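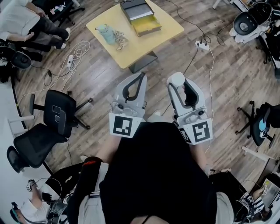
Hand-held grippers at the drawer table, Findovley room, October.

Drawer Task — Teaching by Hand

Our group at Findovley spent October collecting demonstrations for the Dredov arm. A person carries a pair of grippers and does the job the way the arm should do it later. The square markers on the grippers are used to work out where each one is and how it is turned.

The drawer table has a yellow drawer in a dark gray box. The full task is to open the drawer, put one item from the tabletop inside and close it again. Each person does 32 runs, then hands the grippers over and rests.

We set a goal of 600 good runs for this task and 1,000 for the whole set, which also covers folding and pouring. A run is thrown out if a marker is hidden for too long or if an item is dropped. Dropped items are the more common cause.

Starting positions change every 6 runs. The table is turned a little, and the items are moved — otherwise the arm learns one spot and fails everywhere else.

Remote-control sessions for the same task were done at our Cairns site. Those pictures are in the Zoniditz gallery, along with the first tests on the arm.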